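Rulstead Counseling Center – quiet room and drop-in area, walk-through checklist
Done by: Tihomir Dervishi
Oct 26, 2025
Key: OK / FIX / ASK

ENTRANCE AND WAITING AREA

Front door opens fully, closes on its own – OK
Ramp clear – OK. Leaves on it, swept them myself.
Sign with hours – FIX. Still shows summer hours. Students have been turning up at 4 and finding it locked, which is the last thing you want for someone who took all week to get here.
After-hours crisis number posted where it can be read from outside – FIX. It's on the inside of the door. Useless at night.
Chairs – OK. One wobbles, moved it to the storage room.
Sound machine outside the counseling rooms – FIX. Unplugged again. You can hear evrything from the couch. Needs a label on the plug.

COUNSELING ROOMS

Door window covers – OK in Forkow Room, FIX in Gautier Room (cover has slipped, you can see who's sitting there)
Panic button tested – OK both rooms. Front desk picked up right away.
Staff chair nearest the door – FIX in Gautier. Furniture got moved around for the grief group and not put back.
Tissues, water, clock – OK
Cords and blinds – OK, cordless in both since May
Locked cabinet for intake forms – ASK. Locked, but who has the second key? Not on the hook and not in the log.

QUIET ROOM

Max 6 people, sign up – OK
Lamp switches work – OK
Lighting dim but enough to see the floor – OK
Blankets washed – ASK. Log sheet is blank for the last two weeks. Maybe done, not written down.
Rug edges flat – FIX. Corner by the beanbags curls up. Tape won't hold, tried it.
Comment cards – emptied the box. Mostly nice. Several ask for longer hours during finals, and one says she walked past the door for a month before she came in. Passing that on to the outreach people, with no name on it obviously. 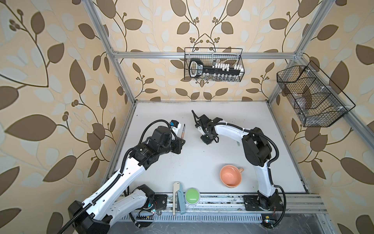

Noise from hallway – FIX. Door sweep is worn through at one end. Same note as last time.
Exit sign lit – OK

PAPERWORK AND TRAINING

Plallora booking screen logs out when left alone – FIX. Left it over lunch and it was still open with todays appointments showing. Set it shorter please.
Peer listeners with current training – 4 due for the refresher. Emails sent, two replies so far.
Referral list up to date – ASK. Called the first few numbers, one is disconnected. Somebody needs to call the rest.
Fire drill record – OK
First aid kit – OK, low on the small bandages

SCORE: 85 out of 100. Would be higher without the door and privacy stuff, and those are the ones that matter most to me.

DO FIRST

Crisis number on outside of door – today if the printer works
Gautier window cover
Sound machine label
Plallora timeout

Rug and door sweep can go on the regular work order. Will recheck the Gautier Room myself before the next group meets. – T.D.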